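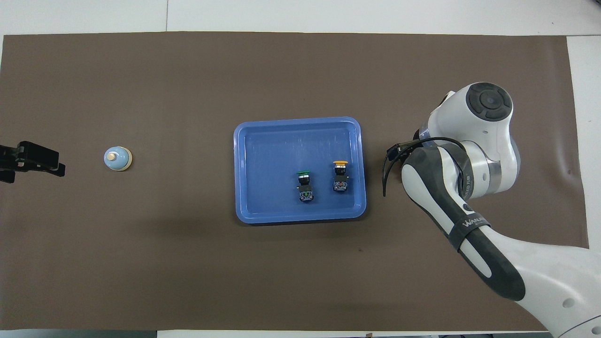
The quote from Brusholm came back in October at 2,838 a month over 34 months, and I have been grumbling at it ever since. That covers the arm and the gripper. It doesn't cover the table, the guarding, or the person who has to stand there when it stops.

Fludska were cheaper on paper, until I found the line about support — two visits a year, anything else by the hour. I asked both firms how long it takes to change over from one part to another. Both sent me a brochure.

My boss likes the idea of an arm sorting push buttons into trays. So do I, on a good day. But we run 32 small jobs in a normal month, and most are finished before I'd have the thing set up.

So I've put it down for next year with a question mark, and asked for a trial on our own parts, green and yellow caps mixed. If Brusholm say no to that, I'll spend the money on a decent bench and better lights.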